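Re: [vurham-knitters] Rib hats for the Clavville sale

> Do we still want ribbed hats this year, or plain ones?
> And when do the boxes leave Gittins?
> Đạt Kim

Ribbed, please. Plain ones sold poorly last January. Boxes leave Gittins at 10:45, so drop off before then. We have 29 pledged so far and over 2000 yards of yarn left at Turnel if you need more.

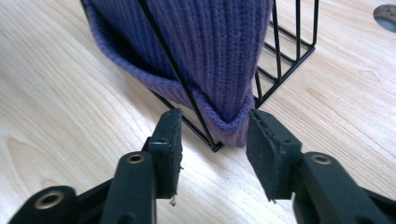
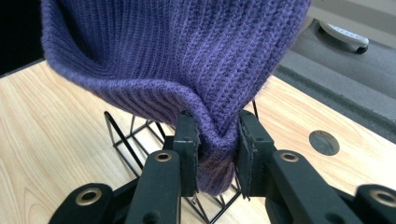
Purple rib knit, both pictures

Cast on loosely for the edge. Two hats came back last year as too tight. Tags go inside, with fiber and size.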